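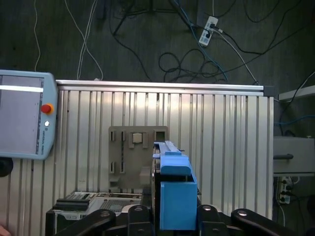 ロボットの手元から見た作業場所。青い指の奥にアルミ形材のパネルと固定具があり、左に非常停止ボタンのついた操作盤が見える。

モンソープの作業所、ロボット周辺の安全ルールを改定 配線と非常停止の確認を毎日の点検に

6月18日

組立用ロボットの運用を手がけるウロミク(Uromik)は、モンソープ(Monthorpe)の作業所で使うロボット作業の手引きを改定しました。新しい手引きは、ロボットを動かす前の点検、教示作業のときの立ち位置、床の配線の扱いの3章からできています。4月から一部の作業台で試しに使われていたもので、今回からすべての作業台に適用されます。

改定のきっかけは、同社がジェシャム(Jesham)の拠点と共同で行った内部の見直しです。見直しでは、ロボット本体の設定についての記録はよくそろっていた一方で、作業台のまわりの状態についての記録が少ないことがわかりました。たとえば、電源タップをどこに置くか、だれがケーブルを動かしてよいかについて、作業台ごとに習慣が違っていました。手引きの作成担当は「機械の中のことは説明書に書いてありますが、機械の外のことは自分たちで決めなければなりません」と説明しています。

第1章は始業前の点検です。作業者は電源を入れる前に、グリッパーの指と関節部のボルトにゆるみがないかを目と手で確かめます。次に、固定具が取り付け面に正しく固定されているか、部品を置くトレーの位置がずれていないかを見ます。最後に非常停止ボタンを一度押し、停止の表示が出ることを確認してから解除します。これまで非常停止の確認は週に一度でしたが、これからは毎日、担当者が交代するたびに行うことになりました。点検の結果は紙の用紙に書き、作業台ごとに保管します。

第2章では、教示作業のやり方を定めています。教示操作盤は、使わないときも作業者の手がすぐに届く場所に置きます。非常停止ボタンの前に工具や部品を置くことは禁止です。教示中は、作業者はパネルと腕の間に体を入れず、腕の動く範囲から700ミリ以上離れて立ちます。どうしても近くで指の位置を見る必要がある場合は、二人で作業し、一人が操作盤を持ったまま腕の動きを見守ります。速度の上限は毎秒200ミリとされました。この値は作業所の中で決めたもので、作業の種類によってはもっと低く設定することもできます。

第3章は配線です。床を通るケーブルは、人が歩く場所を横切らないようにまとめ、余った長さは巻いて壁の側に寄せます。通信用のケーブルと電源のケーブルは別々に束ね、両方の端に行き先を書いた札をつけます。電源タップを床に直接置くことは、移行期間中だけ認められます。その後は、棚や台の側面など、床から離れた場所に取り付けることが求められます。電源タップに別の電源タップをつなぐことは、移行期間中も認められません。

移行期間は7週間です。この期間に、各作業台の担当者は現在の配線を図に書き、直す場所を順番に決めます。作業を止めなければ直せない場所については、休止の予定を先に出して、ほかの作業台と日程を合わせます。

手引きの文章は、機器の保守を受け持つタカーチ(Takács)社も確認しました。同社からは、点検用紙の項目が多すぎると、見ないで印をつける人が出やすいという意見がありました。このため、最初の案にあった項目の一部は週ごとの点検に移されています。また、トレーや交換用の板をロボットの近くに重ねて置く場合の高さについても質問がありましたが、部品の形がさまざまなため、今回は数字を決めず、「腕の通り道に入らない高さ」という表現にとどめました。

現場からは、毎日の非常停止の確認で準備の時間が長くなるという声も出ています。ウロミクは、移行期間が終わったあとに点検用紙を集めて、確認の回数が適切かどうかをもう一度検討するとしています。ジェシャムの拠点でも同じ手引きを使う予定ですが、作業台の配置が異なるため、第3章は別に用意します。

改定後の手引きは作業所の入口に置かれ、外部から作業に来る人も、初めて入る前に第1章と第2章を読むことになっています。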